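Lounge and Soft Furnishings Check, Ellar House, Ground Floor

Done by: Simone Lacerda
Second check: Wellington Fagundes
Period: June
Result: Pass, 2 items open

Marks used: OK, FIX (can stay in use, repair needed), OUT (take out of use). Comments go under the item. If an item was open last time, say so.

1. Walkways and floor

1.1 Route from hall door to sofa clear. OK
1.2 Route from sofa to garden door clear. FIX
Comment: The door itself opens fully. The threshold strip is lifting at the left end and catches a shoe. It was open last time too. Wellington pressed it back down with his foot and it came up again, so it needs a new screw and probably a new hole. Reported to Áine Carroll on Friday.
1.3 No cords across walkways. OK
1.4 Rug edges flat. Not applicable, the rug went to the Galtov cleaners and has not come back.

2. Curtains

2.1 Rail firmly fixed. OK
2.2 Hems clear of heaters. OK
Comment: The heater under the side window is off for the summer. Check again when it goes back on.
2.3 Cords and pulls out of reach of small children. OK
Comment: No cords on these. They are pulled by hand.

3. Sofa and seat cushions

3.1 Frame steady when pushed from the side. OK
3.2 Feet present and tight. OK
Comment: Back left foot was loose, a half turn by hand fixed it. Please feel it again next time.
3.3 Fire label present under the seat. OK
Comment: Faded but can be read with a flashlight.
3.4 Seams and stitching sound. OK
Comment: Went over every seat seam with a thumb. One loose thread at the front, trimmed. Don't pull threads on this fabric, it runs.
3.5 Cover clean, no sharp objects down the sides. OK
Comment: Found a pencil, a hair clip and a key. The key has a tag that says 64 and is in the office drawer.
3.6 Seat kept free for sitting. FIX
Comment: Same comment as last time. The seat is being used for sorting and folding the team shirts. Gwenllian Phillips has agreed to move the job to the long table once the Moriarty shelving is out of the way. Until then, clear the seat before the room opens at 3.

4. Team shirts kept in this room

This section was added after the spring check, when a shirt came back from the Trisville game with an open safety pin in the hem. It covers the red ones with white trim. Each shirt is opened flat, felt along the hem and neck, then folded.

4.1 No pins, clips or badges left in. OK
4.2 Trim attached all the way at neck and sleeves. OK
4.3 Lettering not peeling. OK
Comment: Look closely at the white outline, which lifts before the black does. Fold the long sides in toward the middle and do not press down hard on the letters.
4.4 Care label present. OK
Comment: Tiruwork Gashaw asked if the labels could be cut out as some of the children find them scratchy. Please leave them in. We need the washing instructions, and a cut label leaves a stiff edge that is worse.
4.5 Dry before storing. OK
Comment: Feel inside the neck, where it stays damp longest.

Red shirts on the gray seat:

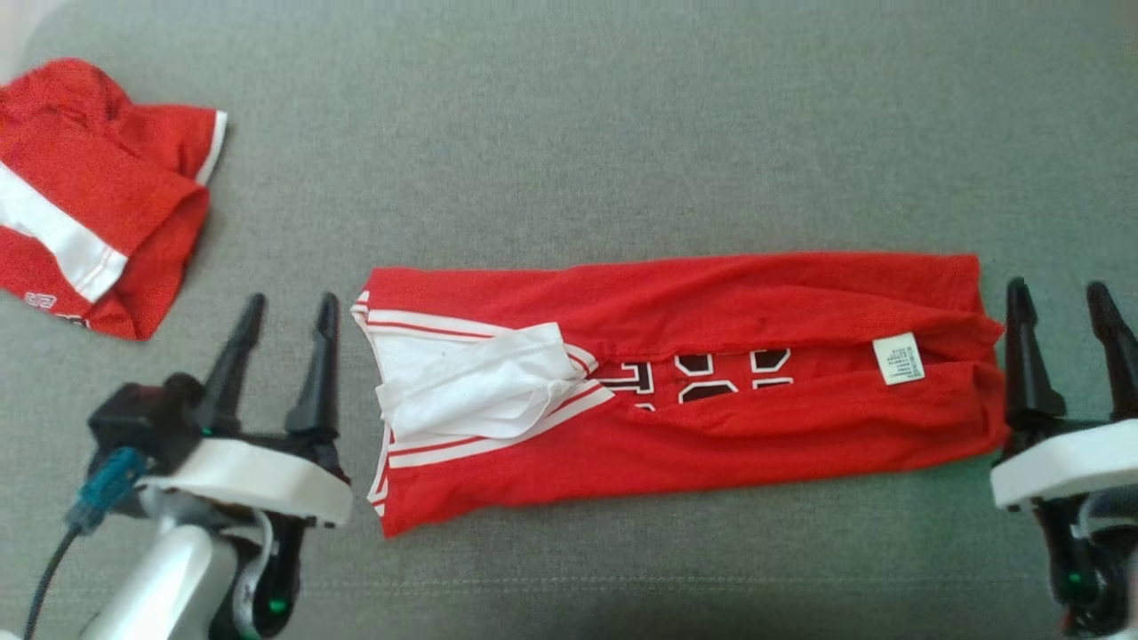
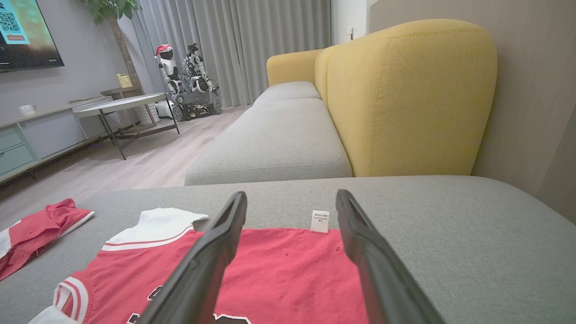
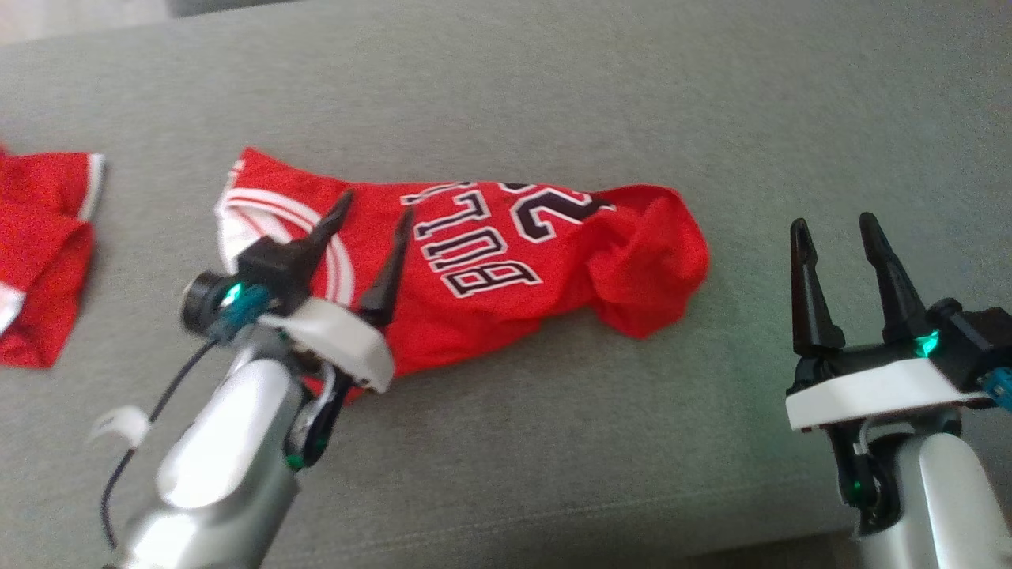 5. Storage

5.1 Bin lids close without force. OK
5.2 Nothing stacked above shoulder height. OK
Comment: The top shelf had two bins on it. Both are now on the floor of the closet, against the wall. The step stool is too low for that shelf and nobody should be reaching up there from a chair.
5.3 Closet light works. OK
5.4 Closet door stays open when left open. OK
Comment: It does, but slowly drifts if the hall window is open. Use the wedge.

6. Electrical

6.1 Outlets undamaged, plates tight. OK
6.2 No doubled-up power strips. OK
6.3 Smoke alarm sounds on test. OK
Comment: Tested at the button. Battery changed the same day even though it was not chirping.

Open items

1.2 Threshold strip at garden door. Áine to arrange. Job number 3782. If it is not done by the next check, put a cone there and use the hall door.
3.6 Folding on the sofa seat. Gwenllian to move to the long table.

For whoever does the next check: the flashlight is in the office, second hook. Allow around an hour if you are doing the shirts as well. Start with section 4, so the seat is clear when you get to the cushions, and put the finished sheet in the blue folder, not on the board.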